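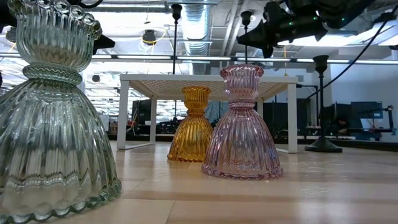
Sorting out the candle holders

The ribbed glass holders have come out of the cupboard again: one clear with a green tint, one pink, one amber. All three follow the same pattern, with a fluted cup, a ringed waist and a wide skirt for a base. I paid 90 for the set at a clearance in Nedlow, and Slavica Halilović still says that was too much.

Pleated glass holds dust and wax in every groove. My method is warm water, a drop of dish soap and a soft toothbrush, working from the rim down. Leave the holder to soak for 5 minutes first. Hard wax at the bottom of the cup should be softened, never chipped – I lost a blue one that way in July.

Candle fit is the other problem. Standard tapers lean in the glass cups, so I wrap the bottom of each one with a narrow strip of beeswax sheet. Till Hamann uses putty. It holds better and is miserable to remove.

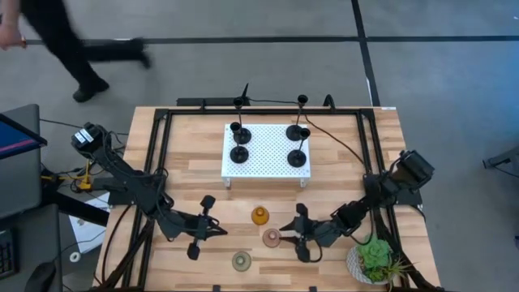

The black candlesticks are simpler: disc base, thin stem, cup on top. They live on the white perforated shelf, two on each side, and the glass stays down on the wood. I tried mixing them on one level and the colors got lost among the stems.

Storage is still unsettled. Newspaper leaves ink in the ridges, and the Bolletti box I was using has dividers too narrow for the skirts. Kalliopi Lazaridis has offered me a deeper one, and I'll measure it before I say yes.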